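Bench notebook, Griver workshop
2 November 2023

Spent most of today on the carry bags again. I know I said in May that I was finished with them, and I did mean it at the time, but then the Catacutan job came along and everything got thrown in wherever it would fit, and there it stayed all summer. So out it all came onto the long bench, and I made myself a pot of coffee and got on with it.

First the weights. I put the bigger bag on the parcel scale as it was, before touching anything, and got 1,340 grams for what is supposed to be the light one! No wonder my shoulder complains on the stairs. A good part of that turned out to be the spare hinge pins from the Salico cabinets, which have their own drawer and always have had, and two rolls of tape with hardly anything left on them. With those gone and the sandpaper trimmed down to a sensible stack, it came to 502 grams, and I don't believe I will miss a thing.

The old rule about small things going in the side pocket is not working, and I would like to give it up. Pockets are lovely for pencils. For tubes they are hopeless - they slide down flat, end up under the tape measure, and get squeezed by whatever is put in next. I found one cap in the lining and never did find what it belonged to. If anybody comes across something gummy in the Tramar box, please let me know, and also please wipe it up.

What I would like us to try for the next while is this. Tubes go in the main part of the bag, last, after the cloths, so that they sit near the top and can be lifted straight out. Caps down, crimped end up. I have gone back and forth on that over the years, but with the cap down whatever is left in the tube settles where you want it, and you are not standing there rolling and pinching with a customer watching you.
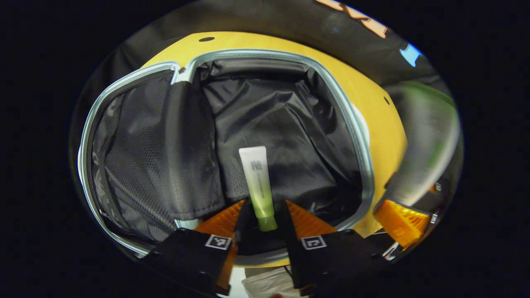 Anything under 100 ml counts as small for this purpose, and I have put that on a strip of masking tape on the shelf edge so it doesn't have to be remembered. Bigger bottles still travel in the crate.

I also want to be stricter about labels. The print on these little things is tiny to start with and it rubs off quickly, and there were several today that I only knew by the color of the cap, which is fine for me and no help at all to anyone borrowing the bag. I wrote out 16 stickers before the pen gave up. The rest can wait until I get to the stationery shop, and I'll get a proper fine marker while I'm there, the kind that doesn't smear on plastic.

Still to do: wash the cloths, put the hinge pins back in their drawer, look at the zipper on the older bag (sticks near the corner, try candle wax first). Someone has the good scissors. I'm not cross, I would just like them back on the hook by the door.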